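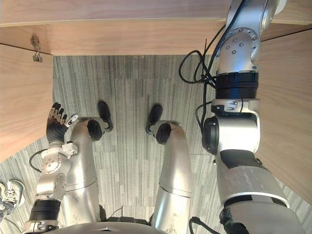 First of all, thank you for your patience with us over this second report, which I know you were hoping to have a little sooner. The study room at Dornham is very nearly the room we described to you back in February, when all we had to show was a drawing and a great deal of goodwill. The new floor is in from wall to wall, and I have to say I have grown very fond of it. We went with square carpet tiles in mixed grays with a fine stripe, some of them a shade lighter than their neighbors, so you get a soft patchwork running right in under the desks. Kenna Munro was worried that it would look like an office. I think the warm, light wood of the desk tops and side panels takes care of that, and she has been kind enough to agree with me (mostly).

The floor took longer than the schedule allowed. When the old covering came up, the boards along the window wall were in poor shape, and Mogens Gunnlaugsson and his crew had to replace a strip of them before any tile could go down. He laid 298 tiles in all and left us a box of spares in the store cupboard. I am glad of those spares. One tile by the door has already had a cup of coffee over it, and swapping it out was a matter of minutes - something we could never have done with the old carpet, as those of you who visited us in the early days will remember.

The desks came from Molinetti, as planned. We had a long back-and-forth with them over the side panels, which add to the cost and make each desk heavier to move. In the end we kept them. The students who came to our open evening told us they wanted somewhere they could settle in without feeling that the whole room was looking over their shoulder, and the panels give them that. There is plenty of space for your legs underneath, too, which matters more than I had guessed. We have some very tall teenagers!

The metal fittings under the tops deserve a word. The first set we were sent had screws that were too short for the thickness of the wood, and Mogens would not put them in. Molinetti sent out longer ones at no charge, but we lost the better part of two weeks waiting. Two desks are still to be checked over, and he has promised to go round every fitting once more with a screwdriver after the first month of use, when things have had a chance to settle.

On the money side, we are in decent shape. The boards by the window cost us $1,000 that was not in the budget, and we covered that from the contingency line you so sensibly made us put in. Against that, the reading lamps from Lullico came in $218 under the quoted price, and with your agreement we would like to put the difference toward a coat rack. At the moment coats end up on the backs of chairs or on the floor, and Kenna, who opens up most afternoons, would be very grateful for somewhere to hang them. The full table of spending is attached to this report, with the invoices behind it.

A few things are still open. The shelving from Żak has been delivered but is still in its wrapping in the hallway, and we can't put it up until the electrician has moved one socket on the long wall. The blinds have been measured for and ordered. I also owe you a decision on opening hours. We had said afternoons only, but so many parents have asked about Saturday-style morning hours, for the younger ones in particular, that Kenna and I would like to try a morning session during the school break and see who comes. It would need one more paid person, and I would like to talk that through with you before we promise anything to anyone.

The final report will follow once the shelves and blinds are in and the last invoices are paid. Please do come and see the place before then if you are anywhere near Dornham. Kenna can show you around on any afternoon, and you are very welcome to sit down at one of the desks and get some work done.

With warm thanks from all of us at the study room

Jul 24, 2021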